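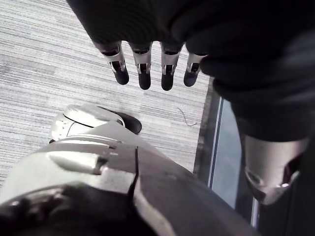

*Last changed: March*

Carpet tile belongs under shelving, and I would lay it again. Streaked gray hides scuffs between cleanings, and a damaged square lifts out alone. Our floor at Oldale used 469 tiles, with 50 held back as spares.

The usual objection is lint. Stray threads do show up on a striped pile, and Snežana Spahić would prefer sheet vinyl for that reason. Vinyl shows every wheel mark.
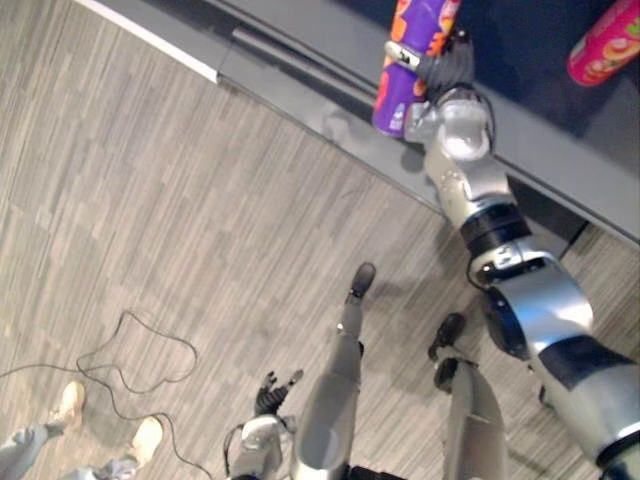 Alternating the direction of the streaks also matters. Laid one way, a replacement square reads as a patch. Turned a quarter, it passes as part of the pattern. Keep the spares flat and from the same batch.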